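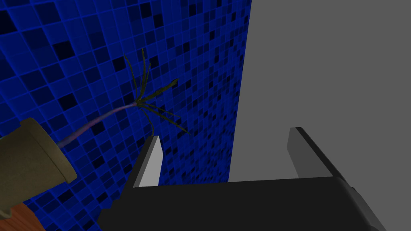

Blue mosaic tile meeting grey wall, computer render.

1/ Wusard lodged its entitlement offer booklet this morning, 2024-03-22. Notes on structure follow. I hold no position in Wusard, Stunness or Plullgate.

2/ Terms: three new shares for every five held, pro rata, accelerated for institutions, renounceable for retail. 501 million new shares if fully taken up. New shares rank equally from allotment but miss the interim dividend.

3/ Use of proceeds is in section four. First call is the Stunness vendor loan. Second is the Ekpo fibre build. Whatever is left goes to working capital, and the booklet puts no floor under that amount.

4/ The vendor loan is the reason for the timing. It matures in October and the extension option lapsed when Wusard drew on its revolver to fund handset inventory. The lapse was disclosed in the half-year accounts, in the borrowings note, with no separate announcement.

5/ Plullgate is sole underwriter. It is also a lender under the revolver. The booklet discloses both roles but on different pages, and the conflict wording is generic.

6/ Termination events are wider than I would like. There is an index-fall trigger measured on closing levels, and a material adverse change clause covering the Ekpo permits specifically. If the permits slip before settlement, Plullgate can walk.

7/ Sub-underwriting is permitted without issuer consent. Any sub-underwriter that ends up over the substantial holder threshold has to file in the usual way, so the register should be readable a few days after settlement.

8/ Retail side: 2,982 holders have registered addresses outside the eligible jurisdictions. They can't take up. Their rights go to a nominee for sale and any net proceeds are remitted. "Any" is doing some work there. If the rights trade at nil, they receive nil.

9/ Correction to 8: the sale is by bookbuild, so the rights don't need to have traded. The outcome for holders is the same if the book clears at the offer price.

10/ Leverage. On the pro forma table, net debt falls enough to clear the revolver covenant with headroom. The table capitalises the Ekpo build costs and leaves lease liabilities out of net debt. Add the tower leases back and the headroom is thin.

11/ Someone asked whether the covenant itself excludes leases. It does, under the frozen accounting clause. So the pro forma is correct for covenant purposes. It is less useful for comparing Wusard with operators that own their towers.

12/ Not in the booklet: the Stunness earn-out. The acquisition agreement allowed the vendors to elect shares instead of cash. If that election is still open, the post-offer share count is understated. I've emailed investor relations.

13/ Reply received from investor relations. The election expired unexercised and the earn-out is payable in cash. It sits in other payables.

14/ Retail documents go out after the institutional book closes. I'll add the shortfall figure to this thread when it is announced.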